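Lesezeit: 2 Min.

September, abends

Der Kater hat heute seine zweite Tablette bekommen. Morgens habe ich sie in Leberwurst gedrückt, er hat die Leberwurst abgeleckt und die Tablette auf die Fliesen gelegt. Beim zweiten Versuch habe ich sie halbiert, das ging. Danach saß er eine Stunde unter der Heizung und wollte nichts von mir wissen.

Vormittags mit Agathe Vidal telefoniert. Sie hat die Blutwerte durchgesehen: Schilddrüse zu hoch, Nieren noch in Ordnung. Renaud ist jetzt 13, da kommt so etwas vor, meinte sie. Wir bleiben bei 2 Tabletten am Tag, eine morgens, eine abends, und in vier Wochen nehmen sie wieder Blut ab. Kosten 60 Euro, die Tabletten extra. Ich soll ihn einmal die Woche wiegen und das Gewicht aufschreiben. Mit der Küchenwaage wird das nichts, also habe ich mich mit ihm auf dem Arm auf die Personenwaage gestellt und mein Gewicht abgezogen. Genau ist es nicht. Solène Guillot hat noch eine Babywaage im Keller, die bringt sie mir vorbei.

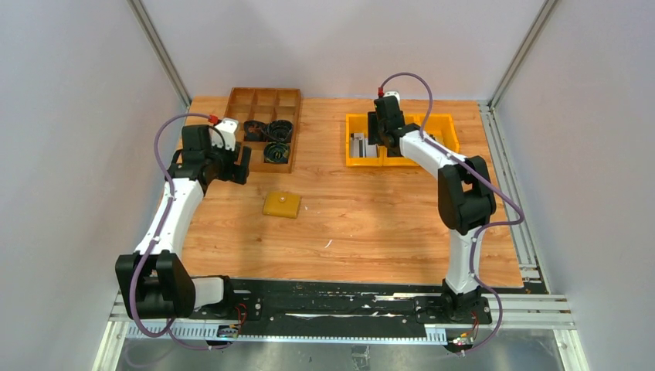
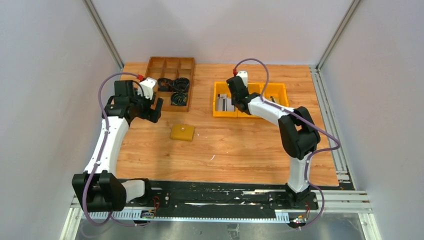
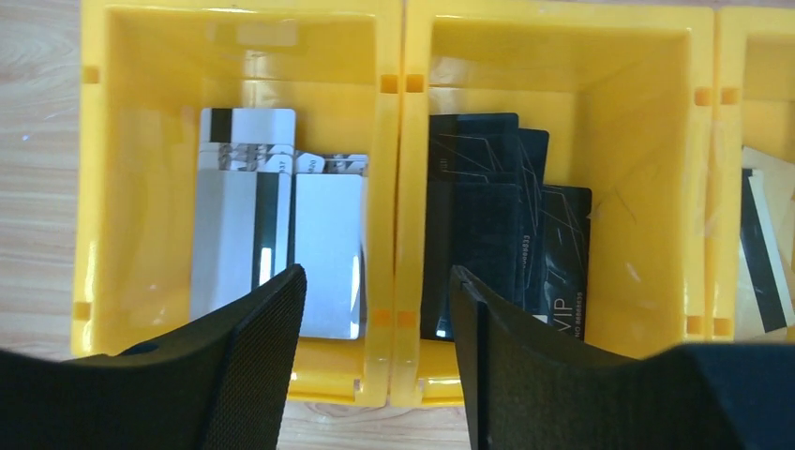

Darf man die Tablette einfach ins Futter mischen?
Agathe rät davon ab. Wenn er den Napf nicht leer frisst, weiß man nicht, wie viel er davon genommen hat. Besser ist ein kleiner Happen vorweg, in dem die Tablette steckt, und erst danach der volle Napf. Handschuhe anziehen oder hinterher die Hände waschen.

Nachmittags eingekauft. Nassfutter, ein Beutel Streu, eine Stange von der weichen Paste. Tuấn Nghiêm gibt seiner Katze die Tabletten seit zwei Jahren darin und hat keine Probleme. Er formt die Kugeln am Sonntag vor und legt sie in den Kühlschrank. Das würde ich nicht machen, die Paste wird hart.

Gefressen hat Renaud heute ordentlich, morgens 85 Gramm, mittags noch einmal dasselbe, abends alles bis auf einen Rest. Getrunken viel, das Wasser im Flur musste ich zweimal nachfüllen. Erbrochen nicht. Gestern Nacht hat er wieder lange geschrien, ab vier Uhr, vor der Schlafzimmertür. Das soll mit den Tabletten besser werden, aber erst nach zwei bis drei Wochen.

Killian Ferrand hat gefragt, ob ich über die Feiertage wegfahre. Ich habe abgesagt. Tabletten geben kann hier außer mir keiner, und Deolinda Torres hat selbst zwei Hunde. Vielleicht im Frühjahr.

Abendtablette um 7, mit Paste, gleich beim ersten Mal geschluckt. Noch das Katzenklo gemacht und die Decke gewaschen. Morgen den Kratzbaum festschrauben, er wackelt unten.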